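Questions Regarding the Tadside Polling Place Order

Readers of this blog have written to me over the past month on the subject of the Tadside polling place, and I have undertaken to set out my view in one post instead of replying to each letter separately. The matter is a narrow one. It concerns the power of the Electoral Registrar to move a polling place after the register has closed, and whether that power was properly used in June.

The facts are not in dispute. The Registrar issued an order transferring the Tadside polling place from the parish hall to the former customs office at Warmont. The order was signed after the close of registration and was posted on the door of the hall. It was not published in the Gazette. When the by-election was held, 210 voters were listed for Tadside and 91 of them cast a ballot.

Section 70 of the Elections Ordinance allows the Registrar to relocate a polling place "where the premises have become unavailable or unsafe." The same section requires that notice be given "in the manner prescribed." The manner is prescribed in Schedule 4, and it is publication in the Gazette together with a posted notice at the original premises. In my reading, both are required. The word used is "and."

The member for Vivunham, Rocío Cusi, raised the order in the Assembly and asked the Minister to table the correspondence between the Registrar and the hall trustees. The Minister replied that the roof of the hall had been found unsafe, that time was short, and that the posted notice had been sufficient to inform the public. He did not table the correspondence. Ms. Cusi repeated her request in writing and has, at the time of this post, received an acknowledgment only.

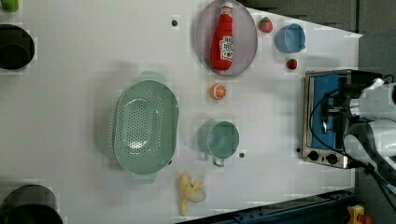

A plate, a cup and fruit on a white tabletop.

I have no reason to doubt the Minister's statement about the roof. The hall is old, and the trustees had applied for repair funds on two earlier occasions. If the premises were unsafe, the Registrar was entitled to move the poll and was perhaps obliged to do so. The difficulty lies with the notice. An official who holds a power on certain conditions must meet all of them, and an urgent situation does not remove a condition unless the law says that it does. Schedule 4 contains no exception for urgency. It did contain one before it was last amended, and the Assembly chose to take it out.

It has been put to me that the result would have been the same in any case. That may be correct. The Sánchez inquiry, which examined the conduct of the previous general election, dealt with a similar argument and declined to accept it. Its report held that the rules on notice exist for the benefit of each voter, and that a voter who went to the wrong building has a complaint whether or not the winning candidate had a comfortable margin. The government of the day accepted that finding in full. I am not aware that the present government has withdrawn from it.

A second argument is that the order was a purely administrative step and so falls outside the review of the Assembly. I find this less persuasive. Orders under section 70 must be laid before the Assembly at its next sitting, and the June order was not laid. The Clerk has confirmed to me in writing that no such document was received by the office before the recess. An order that must be laid is an order that members are expected to read and, where they see fit, to question.

I would respectfully suggest that the Minister do two things. The first is to table the correspondence, including any engineer's report on the hall. The second is to state whether the Registrar sought legal advice on the notice before signing the order - and, if such advice was given, whether it was followed. Neither step would require an admission of fault on anyone's part.

Some correspondents have asked whether a court challenge remains open. The period for an election petition has passed. A voter with sufficient interest may still be able to seek a declaration on the meaning of Schedule 4, although the cost would be considerable and I do not offer advice on individual cases here. Persons who were listed for Tadside and did not vote because of the move may wish to write to Ms. Cusi's office at Vivunham, which is keeping a record of such accounts.

The Assembly returns from recess shortly, and written questions must be lodged with the Clerk by 4 p.m. on the day before the sitting. I will post the text of the Minister's answer when it is published.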